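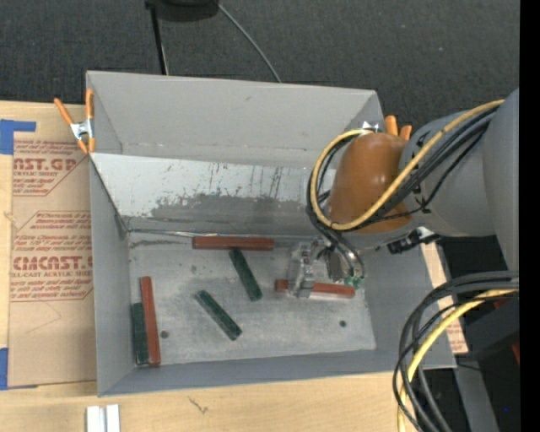
I've been selling the Tralberg gray bin for a while now and it's still the one I reach for myself. It has tall walls, an open top and a floor that doesn't mind a knock, so I throw blocks, offcuts and odd bits of hardware in mine and never worry about the finish (scuffs happen - I've stopped caring!).

The block set is sold separately, in reddish brown and dark green. They're long and chunky, easy to tell apart, and you can buy extras in either color if you lose a few under the bench like I do.

The bin is $47 and the blocks are $18 a set. I ship orders over $60 free, and most go out within 8 days. Want a bin that's already a bit beat up for less? Ask for Solange - she keeps the seconds in the back.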